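Remelell Imar wired mouse – product page and desk notes

August 5, 2017
By Lavanya Naidu
Shares 400 | Comments 3

Quick one this week. The Imar is back in stock in black and gray, and the old page was a mess so I'm redoing it from scratch. Same mouse as the April batch, same price, new box. If you bought in April you have this one already, no need to order again.

What it is: a mid size mouse with an angular shell, two main buttons, wheel in the middle. Not a travel mouse. Too long for a laptop sleeve pocket, I tried. Made for people who sit at one desk most of the day – accounts, writing, school stuff, spreadsheets, some light gaming in the evening.

Buttons first. The two front buttons are separate pieces, split right down to the wheel. Means one doesn't drag the other when you press near the middle. Click is on the firm side when new. Loosens up after a week or two of normal use. Vasanthi Varma in our returns room says most of the "buttons too stiff" emails come in the first few days and then stop.
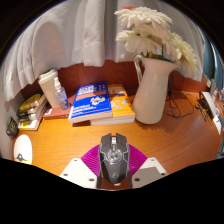
Imar in black and gray, light gray wheel, silver detail behind it.

Wheel has steps you can feel, not too loud. No tilt, no side scroll. Wheel click works as a third button, you can set it to whatever you want in your own system settings, there's no special software to install and we don't plan any. People ask for it. Sorry.

Shape. Tapers at the palm end, so big hands will want to hold it a bit further forward than they are used to. Medium hands, perfect. Small hands ok, but try one in the store if you can. Works left handed too as long as you swap the buttons over in settings.

Trim along both sides is pale gray and it does show dirt. Dry cloth, or a cloth with a little bit of water, wrung out well. Don't spray anything straight on the mouse, the gap around the wheel will drink it. Unplug it first. For crumbs around the wheel use a soft brush, an old makeup brush is fine.

Cable and setup

Plug it in, wait a few seconds, done. If the pointer jumps, nine times out of ten it's the surface. Glossy desks are the worst. A shiny varnished wood top looks great and then the pointer skips every time you cross a bright patch. Get a pad. Any pad. We sell the Zillusar round ones with the wrist rest but a plain cheap cloth one does the same job for tracking, the rest is only about comfort.

Cable length is fine for a tower on the floor next to you, tight if the tower is at the far side of a big desk. Run it along the back and leave some slack at the mouse end or it tugs. If you have a lot of other cables back there, put the mouse cable on top of the pile. Otherwise every time you move a charger the mouse moves too.

About wrist rests. Manikandan Venkataraman asked me to put this in becuase customers ask him at the counter. The rest is for the heel of your hand when you stop, between jobs. Not for leaning on all day. If your wrist is bent up to reach the mouse then the chair is too low, raise the chair. A round pad gives you less room than a rectangle, so turn the pointer speed up a notch. You'll get used to it by the end of the day.

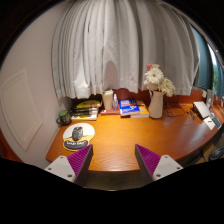 Where to put it all. Pad goes on whichever side you mouse with, close to the front edge, so the elbow stays near your body. Keep the cup behind the pad or off on the other side, never in front. Books and tall stuff at the back. Flowers are nice on a desk but keep the water well away from anything with a plug on it. And leave a clear space in the middle for the keyboard or whatever you're working on – most desks we see fill up there first and then people mouse with the arm stuck way out to the side, and then they write to us that the mouse hurts.

Window light from the side is better than from behind the screen. Curtain half closed in the afternoon if it's bright. Nothing to do with the mouse but I get asked.

Which one to buy

Imar – this one, desk use, wired, black and gray.
Imar Mini – same idea, shorter, fits a bag. Back in stock later, no date yet.
Chacko – cordless, heavier, takes 2 batteries (not included). Better for a living room PC or if cables drive you nuts.

If you can't choose between Imar and Chacko: do you forget to buy batteries? Imar.

Ordering

Online orders go out on weekdays. Pick up at the Remelell counter any day we're open, bring the order number or the email on your phone. Yamuna Poduval handles school and office orders, write to her before you order if you need more than a few, she can sort out one invoice for the lot and save you filling in the form over and over.

Returns: 3 weeks, box not required but please send the cable tied up with somthing. Faulty ones we swap, no argument. If it's the wheel, tell us if it skips going up or going down, it helps Vasanthi test it.

Pads are not included with the mouse. The April page said they were, that was my mistake and everyone who ordered from it got one. Stopped now.

Comments (3)

Pendo Langat
Does the Imar work with an older desktop, the kind with the round mouse plug? Mine is ancient but it still runs fine.

Lavanya Naidu
Only with an adapter, and some of those are hit and miss. Bring the old mouse in with you and we'll look at the plug.

Pendo Langat
OK will do. Also want the round pad, do I add it to the same order?

Page views 1,247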